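Spent this week on the planner for the two-arm table at Avgate. The task is simple on paper: move bowls and dishes onto the perforated rack and off again, without the arms getting in each other's way. Notes in this thread, mostly on the software side.

Starting with the views the stack gets to work with.

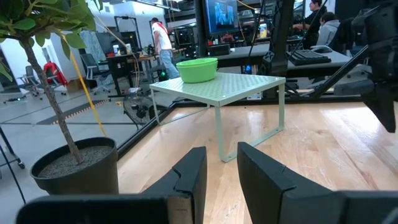
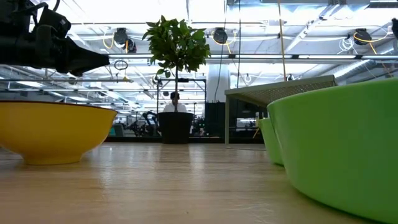
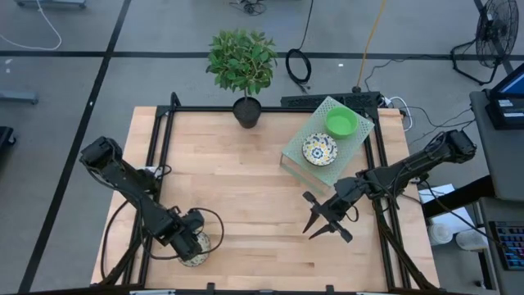

Wrist view first, then two fixed views. The rack and at least one green bowl show up in all three.

We run Tidura for planning and our own perception node on top. Perception publishes bowl poses, Tidura asks for a grasp on the rim, and a small arbiter decides which arm goes.

The arbiter used to lock the whole table whenever one arm moved. Safe but slow. It now locks a swept volume per arm, padded by 12 mm, and the other arm plans around it.

Rim grasps were failing in planning before anything moved. The rack was modeled as a solid box, so any finger path under the lip of the top got rejected. I replaced it with a flat top plus the side legs. Planning timeouts went from 18 a day to two.

The potted tree is harder. Leaves make a messy depth cloud and the octree kept growing. I gave the tree a fixed cylinder as a keep-out and filter every point inside it – crude, but the map stays small.

Planner budget is 800 ms per request. Past that we retry once with a new seed, then hand the bowl to the other arm.

Still open: timestamps between the wrist and fixed streams drift on long runs. Ticket 1396 if you're on the Clillalton tracker. I'll pick it up again Saturday.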